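Household Water Use, Part 2: The Kitchen
Handout for session 3

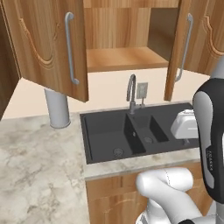 Before the session
Read the section on meters from the last handout again. Bring your own water bill if you get one. If you rent and the water is included, use the Endale sheet from the folder.

1. Where kitchen water goes
Kitchen use falls into four groups: drinking and cooking, washing food, washing dishes, and cleaning surfaces. Drinking and cooking take the smallest share in most homes. Dishes usually take the largest, and the amount depends far more on habit than on the number of people at the table.

Water is also lost while people wait for the hot tap to warm up. The pipe between the heater and the tap holds cooled water that has to be pushed out first. A long pipe run holds more of it. In the Rustwood houses we looked at last time, the heater is in the garage and the kitchen is at the opposite end, so the wait is long every time.

2. Flow rate
Flow rate is the volume that leaves the tap in a given time. We will use gallons per minute (gpm).

To measure it at home:
Put a jug with volume marks under the tap.
Open the tap as far as you normally would – not all the way.
Run it for 10 seconds and read the jug.
Multiply by 6 to get the volume per minute. If your jug is marked in quarts, divide by 4 to get gallons.

Do this 3 times and take the average. Write down all the readings, including any that look wrong.

3. Two basins or one
With two basins you can wash in one and rinse in the other, with both filled and the tap off. The water used is then the volume of the two fills, however many plates go through. With one basin, people tend to rinse under a running tap, and the total rises with every minute it is open. A dishpan set inside a single basin gives much the same result as a second basin.

4. Reading the meter
The Vekthorpe meter shows whole gallons. Its reading at the start of the month was 2788 and at the end it was 3549.

3549 – 2788 = 761 gallons

This is the whole household. The meter can't tell you what the kitchen used. To estimate that part, keep a log of each use, with the flow rate and the time the tap was open, and add up the results. Filled basins go in the log by volume.

5. Leaks
A slow drip is easy to ignore, and it runs day and night. Check by reading the meter last thing in the evening and first thing in the morning, with no water used in between. If the number has changed, look at the toilet first, then the taps, then the joints under the sink.

Terms to know
Aerator – the small screen at the tip of a tap that mixes air into the stream
Dead leg – a length of pipe where water sits between uses
Gray water – used water from sinks, showers and laundry (some places leave kitchen water out of this)

For next time
Keep a kitchen log for one full day and bring it with you. The Grastport worksheet has a blank table you can use. Outdoor use is moved to May.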